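Trillum coffee grinder, black, with the cone hopper

Review by Rūta Rebane

I bought the Trillum after my old hand grinder from Ivau lost its handle for the second time. I make coffee two times a day, always pour-over, always for one or two people, so please read my opinion with this in mind. For espresso I cannot say anything.

The first thing I must mention is the height. The base is rectangular and does not take much of the counter, but with the hopper on top it is a tall machine. In my sister's kitchen it did not fit under the cupboards and she returned hers to Delorme, the shop where we both ordered. They gave her the money back without discussion. Measure before you order.

The grind is even enough for my taste. I weigh 18 grams of beans, I grind a little coarser than the middle, and the water goes through the paper in three minutes or a bit more. With the Ivau it was every morning a different time. The maker promises a life of 1,000 hours for the burrs, and of course I have no way to check this.

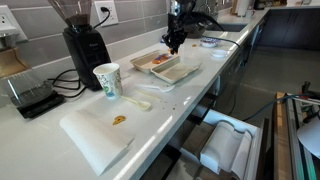 Page last changed: October | Kitchen, small appliances | Read 1,678 times

The cord I find a little annoying. Mine is plugged into the wall outlet directly behind the grinder, and the black cord still makes a big curve down the tiles. On a white counter every cable is very visible. I have now too many of them at that end, beside the scale and the glass carafe, and I did not find a nice solution yet.

Cleaning is simple but must be done. The hopper comes off with a quarter turn and I wipe it with a dry cloth, otherwise the oil from dark beans makes the plastic cloudy. Fine grounds stick around the outlet spout because of static. A drop of water on the beans before grinding helps very much with this, a trick I learned from the man at Skudness, where I buy my beans.

Noise: loud, but short. My neighbour has not complained.

I paid 182 dollars on sale, the normal price is about 200. For the sale price I would buy it again in the same colour. At full price I would first look at what else is in the shop, especially if your cupboards are low.

Four stars from five. The missing star is for the cord and for the manual, where the grind settings are explained only with very small drawings.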